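Re: [homebots] Mira simulator bundle, worth the money?

Hamish Ogilvie wrote:
> Flidard is offering the Mira bundle at the old price until the end of
> December. Two arms, a furnished living room, tabletop pickup tasks
> ready to run. The page says 1,019 household objects. Has anyone here
> run it? I'm tempted to skip building our own rooms.

Hamish,

I've had the trial going on the Vutcombe machine and I'd hold off. The object count is the first thing that bugs me. I searched for mugs and got the same mug over and over in different colors. If they count that way, the number on the page means very little to me.

The rooms look good, I'll give them that. But a shiny gray coffee table with lamp glare on it, and a red-and-white gadget stood up on its narrow end for the gripper to go at, is a sales demo until I see what the contact settings are.

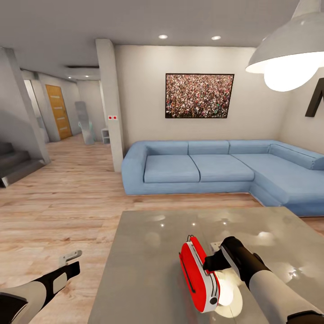
I asked support for the friction values and got a link to the brochure. Matheson's kit is uglier, but the numbers are all in a text file and you can change them. Also, the Mira license covers 2 seats, and there are 6 of us who would want in.

Did they quote you for extra seats? I couldn't get a straight answer on that either.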